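Talk notes -- house rules for a bin-picking cell. Tuesday, October 28, 2025. 21 min slot, leave time for questions

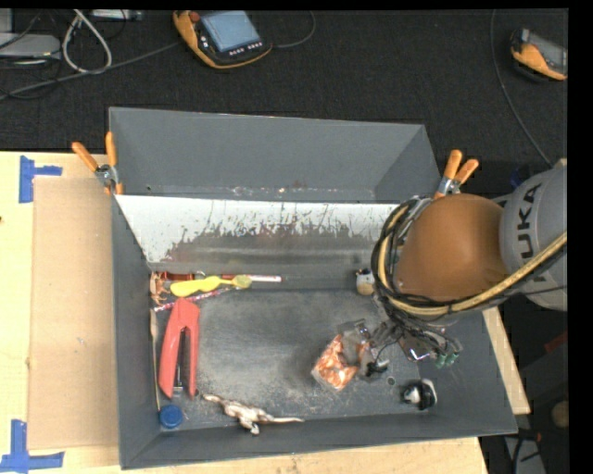 Agnes Yule wrote back on the draft that a rule you can't check from the doorway is a wish, and she'd strike half of mine. Fair. Keep that in, say it early, gets them on side.

Then who I am, one line. Isdale cell, mixed objects, one arm, people in and out all day. Not a certified anything. These are house rules, they sit under the risk assessment and don't replace it. Say that twice, someone always writes down the wrong bit.

PART 1 -- pendants
Where does the teach pendant live when no one's holding it? Ask the room. Wait for it.
On the floor you can see it from the door but you can also step on it, or on the cable. On the bench it gets leaned on.
Our rule now: hook, screen out, cable behind. If it's in your hand you are the operator. If it's on the hook there is no operator and the arm stays stopped.
Two pendants near each other, same colors -- label both, label the arm to match. Big letters. Check that the e-stop you'd grab belongs to the arm you're worried about. Vija's story from Stenham goes in here (wrong pendant, nobody hurt, red faces). Keep it short!!

PART 2 -- fixing the bin down
Spring clamps: quick, cheap, fine for a trial. Not fine for a month.
Tape marks on the table so the bin goes back to the same spot. If the tape lifts, redo it, don't guess.
Clamp handles stick up. They are obstacles. Put them in the collision model or move them out of the arm's path. I had them in neither for most of June.
Cardboard is ok as a spacer or to cover a surface. It isn't guarding. Had that argument with Jeretti, won it eventually, don't retell it.

PART 3 -- what goes in the bin
Old list was "household items." Useless. New list, read out slow:
nothing sharp, nothing sealed with liquid in it
staplers emptied first
packets ok till they split, then out
toys with thin tails or legs -- ok, but check for snapped bits at end of shift
anything small enough to roll under the gripper gets a line in the log
Ailsa Dow wanted weights on every item. We did a cut-off instead, 300 grams, one kitchen scale by the door. Good enough.
Worn inner walls: scratches tell you where the gripper touches down. Take a photo of the liner each Monday, compare. If the marks get deeper look at approach speed before you buy a new bin.

PART 4 -- cables
Hose and cable bundle at the wrist: slack enough for the full turn, not so much that it sweeps the bin. Run the worst-case pose slow, by hand, someone watching the bundle only. Not the gripper. The bundle.
Floor cables: one route, one side of the table. If you walk over it, it's wrong.

PART 5 -- the log
2,984 picks in the last block, 123 stops. Put numbers on slide. Most stops dull: dropped item, lost grip. What we want is the stops with no reason written down.
Rule: no reason, no restart. Unpopular for a fortnight, then fine.
Catherine Kinnear at Haldane does hers on paper, pen on a string. Works better than our tablet did. Mention if time.

Bring up the actual standards here -- ISO 10218, and say go read it, dont take it from me. House rules are the bit the standard leaves up to you.

IF SHORT ON TIME skip cables, do the log.

Q&A likely:
-- who signs off a rule change? two people, one has to be on shift that week
-- do visitors get the talk? yes, the short one, before the door opens
-- can we have the sheet? Ishbel Baxter has it, one page, email her. She'll want yours in retrun

Clicker batteries. Water.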